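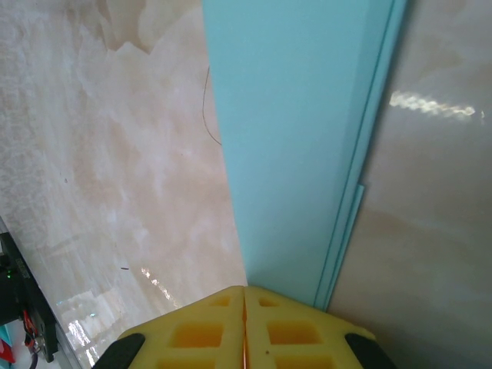
Soft fingers are for people who cannot control their force, Béla Gulyás wrote to me in June, and I have been thinking about his sentence more than he probably wanted. He works with rigid jaws all his life and he is good at it. Still, I believe he is wrong, and I want to explain why slowly.

At Ilgate we compared soft lattice fingers with hard ones for one simple job: take a flat upright piece by its edge, hold it, put it back standing. A rigid jaw does this very well when the piece is exactly where the program expects it. When the piece is turned by a few degrees, the jaw pushes one corner first and the piece falls. We made 104 attempts with each type. With the soft fingers we lost the piece 11 times, and with the hard ones 36 times. I know this is a small test and that another team could tune the hard jaws better than we did. Mirta Garrido told me so, and she offered to do it herself.

But the tuning is exactly my point. A small laboratory pays for tuning with evenings. If a finger forgives an error of the arm, I can buy a cheaper arm, and I can let a student write the controller without standing behind him. The catalog of Pruselitz compares grippers by maximum force and by closing speed. I have never once needed the maximum force. I would like a column that says how badly I may place the gripper before it fails.

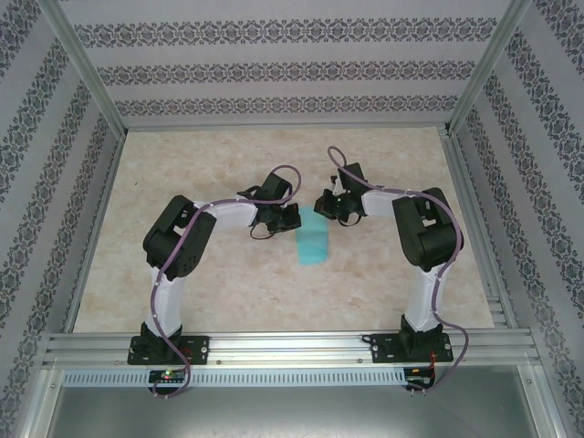

With two arms the question becomes harder, and I must be fair to Béla. When one gripper passes a piece to the other, a soft finger hides information. It bends, the motor reports almost nothing, and the second arm does not know if the first one still holds. With hard jaws the current rises at once and the handover can be timed from it. Ivana Montecinos solved part of this with a view from the wrist — she looks at how the fingers deform and stops the arm at the right moment — but the calculation takes time, and glare on a shiny tabletop confuses it. A second view from a fixed position helped us more than any change in the software.

So I would not put soft fingers everywhere. For handovers I would keep one hard side and one soft side, and let the hard side do the measuring. For everything else I would start soft, and change only when the task asks for it. Béla answers that this is the order of a lazy man. Perhaps it is. He has promised to bring his own jaws to Ilgate and repeat the test, and I have promised not to move the piece while he is programming.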